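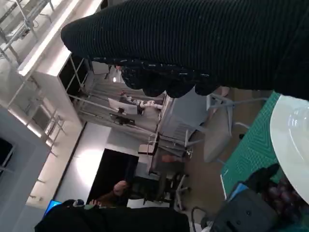
*White plate and grapes on the green mat*

**Grapes: fridge or worktop?**

**pipkin38:** Paid 525 for a box at the Skurkville market and they went soft in 5 days. I rinse them all when I get home, then leave them in a bowl.

**marrowfat:** Don't rinse until you eat them. Fridge, in a bag with holes.

**tansy_b:** Disagree. I wash mine straight away, dry them on a towel and they keep fine.

**marrowfat:** Drying is the bit most people skip.

**pipkin38:** I skipped it. Will try half the next lot unwashed.

**tansy_b:** Pick out any split ones first.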